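5th October. Lost most of the morning to the left gripper. Task was jewelry sorting: rings and braided bracelets off the quilt, into the heart-shaped tin. At episode 18 the logged jaw width stopped following the fingers and sat at 40 mm while they closed on a ring.
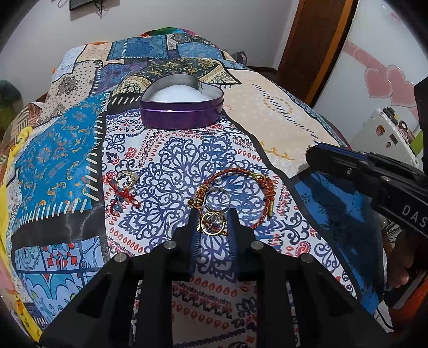 Checked the encoder cable first and found nothing. Swapped in the spare from the Sokol kit — same fault, 2 episodes later. Birgit Brandes suggested the magnet on the finger joint. It had slipped on its shaft.

Reglued it, zeroed the jaws, started again on the red cord pieces.
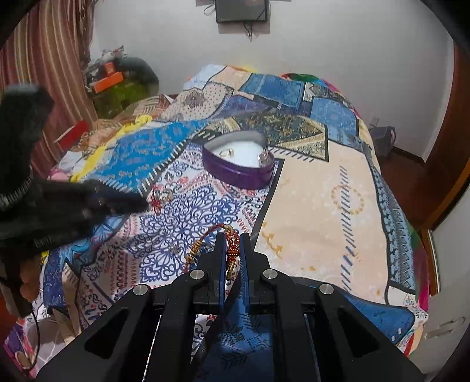
Width has tracked since then. Everything from 18 up to the reglue is marked bad in Zuludex. Ask Huvinbridge whether the August batch used the same glue.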